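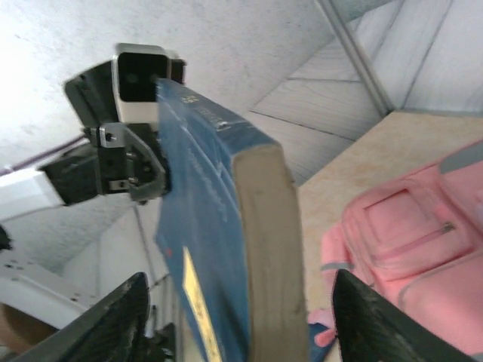 Search the guides
Search

Setting the grip for thick books on the Irstead two-arm kit

The Irstead comes set up for boxes. Books need a softer close and a slower lift, so change the settings before you start. Allow 20 minutes the first time.

1. Fit the textured finger pads and tighten the screws by hand.

2. In the Florora app, open Grip and choose New item. Type a name and set the closing force to 64. The factory setting is 200, too hard for old covers.

3. Stand the book upright with the spine clear of the pads. Press Close. The pads should meet the two covers, low down, and leave the page edges alone.

4. Lift a hand's width and wait. If the book slips, raise the force by five and try again.

5. Turn the other arm's camera towards the cover and press Save view.

Heavy volumes may need the wide pads, part 237, sold separately. Somkiat Duangkaew at Sombatkul has posted his settings for bound journals on the Mosley forum. They work on the Irstead without changes.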